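3 Planning and Budgeting for a Two-Arm Kitting Cell

This section covers what to decide and what to buy before the Govia cell controller is unpacked. It applies to bench cells with two arms, fixed part bins and a single kit tray. Floor-mounted and conveyor-fed cells are covered in Section 7.

Complete steps 1 through 12 in order. The arm model ordered in step 5 depends on the table size fixed in step 3, and most return charges reported to us come from arms ordered first.

3.1 Table, bins and tray

1. List every part that goes into one kit. For each part, record its length, its weight and whether it has a loose wire or lead attached.

2. Group the parts into bins. Use one bin per part type. Round boards, coils with leads and wire harnesses must not share a bin.

3. Measure the work surface. Leave a clear strip of at least 70 mm between each bin and the kit tray. Where two tables are joined, check that the tops are level across the seam before the tray position is marked.

4. Select the tray. A metal tray with a plain liner is suitable for most electrical kits. Buy spare liners with the first order and record the part number on the planning sheet. 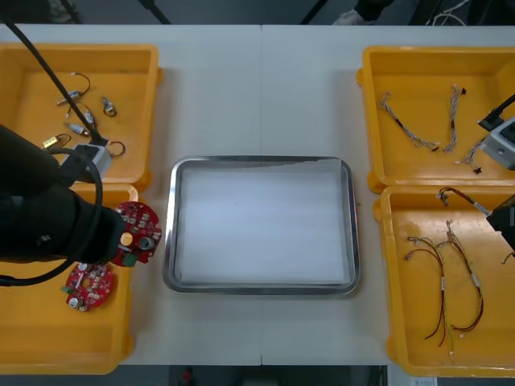 Harnesses take up more room than their weight suggests. Allow the full length of the longest harness when sizing its bin, and add clearance for connectors that come to rest on the rim. A bin that is correct for boards is often too small for harnesses, and mixing two bin sizes on one table means teaching two sets of pick heights.

NOTE: Bins of one color make the vision setup shorter. If bins are bought from different suppliers, confirm that the color and the wall height match before placing the full order.

3.2 Arms, grippers and sensors

5. Choose the arm reach. Each arm must reach the far corner of both bins on its own side, and the center of the tray, without passing over the other arm's bins. If one arm cannot do this, go back to step 3 and reduce the table size. Do not specify a longer arm until this has been tried.

6. Choose the grippers. Two-finger grippers cover boards, coils and connectors. Order one spare set of fingertips per gripper.

7. Decide on wrist sensors. Budget for a sensor on each arm, with its cable, bracket and a spare cable. Wrist cables flex on every cycle and should be treated as a wear part in the yearly budget.

CAUTION: Route wrist cables with enough slack for the full range of the wrist, but not so much that a loop can catch on a bin wall. Test the slack by hand with the arm powered off.

8. Confirm power and air. The Wukon W2 arm base and the Kolář gripper controller need separate outlets. Do not run both from one power strip.

3.3 Budget sheet

9. Fill in one line for each item below. Prices are in dollars and are the planning figures used at our Misidley site. Replace them with your own quotes.

Bins and tray, per cell: 200
Wrist cables and brackets, per cell: 700
Arms, grippers, controller: by quote
Tables and stands: by quote
Installation labor: by quote

10. Add the items that are most often left out:

Fingertips and liners for the first year
Floor cable covers
Operator training time
Scrap parts for teaching and testing
Freight and unloading

11. Set aside scrap parts early. Teaching uses real boards and real harnesses, and repeated handling can wear the connectors. Parts used for teaching must be tagged and must not be returned to stock.

NOTE: Purchasing may ask to combine the arm and controller orders with another department's. This is acceptable only if the firmware version is the same on all units. State the version on the purchase order.

3.4 Layout check before ordering

12. Build the layout with real bins and parts before the arm order is released. If loan arms are available from the dealer, include them. Load each bin with a normal quantity, place the liner in the tray and walk through one full kit.
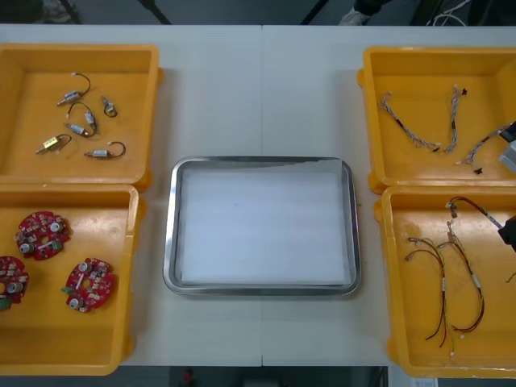
Figure 3-2. Bin layout with the kit tray in the center, lined and ready to load. Boards are in the lower left bin.

During the check, confirm the following:

The liner lies inside the rim. A lifted edge may be read as a part by the vision system.
Harnesses can be separated by hand without pulling on a neighboring connector.
Parts with leads have not caught on one another.
People can walk past the table without stepping on floor cables.

CAUTION: Keep hands out of the bins whenever an arm is powered, including during a demonstration.

Record the result on Form 4 and attach the bin list from step 2. Changes to bin size or position after sign-off require a new Form 4 and may change the arm quote.

Completed forms go to Afshin Babaei, Cell Planning. Forms received by noon on Tuesday are reviewed the same week. Orders for October delivery need a signed form before the quote is accepted.

Continue with Section 4, Unpacking and Mounting.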